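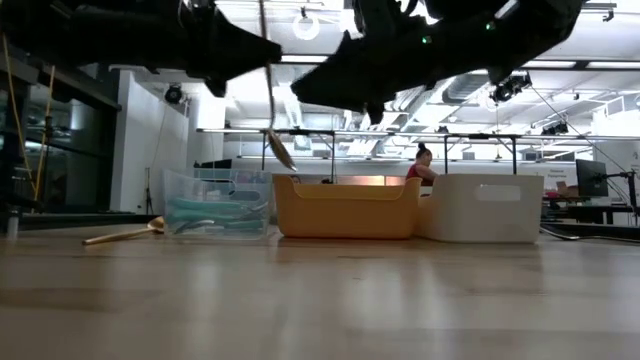

Leena Kemppainen learned to cook for a crowd at 19, when her aunt went home sick on a Wednesday and left her with the soup. She has been feeding people in Flilville ever since, and she still gets wound up (in the best way) talking about it. Ask her about tools and she goes straight to spoons. A long, thin one with a slender handle and a narrow metal bowl is her kind of spoon, and she'll happily give you ten minutes on why. "You can taste from the bottom of a deep pot without losing your sleeve," she says. "People buy these gigantic ladles! I want to reach down and get one mouthful."

Her monthly suppers started with neighbors and a borrowed stove. Last December they served 838 bowls over a weekend, mostly split pea, with a beet soup that was gone by noon. "I cried over that beet soup," Kemppainen says. "I'd grated every beet myself, my hands were pink until Monday, and then it was gone and people were asking for more."

She doesn't own many cookbooks. What she has is a stack of notebooks going back to that first pot, full of arrows and crossed-out amounts of salt. Salt is the thing she gets asked about most. "Go in early with a little, then leave it alone until the potatoes are soft," she says. "Potatoes drink salt. You taste too soon, you panic, you ruin it."

Lamisi Quartey joined her two years ago and brought a peanut soup that now has its own following. The two of them argue about ginger constantly. "She thinks mine is too hot," Quartey says, laughing. "Then she has a second bowl."

The next supper starts at 5:30 p.m. Quartey is making the peanut soup, and Kemppainen is bringing rye bread.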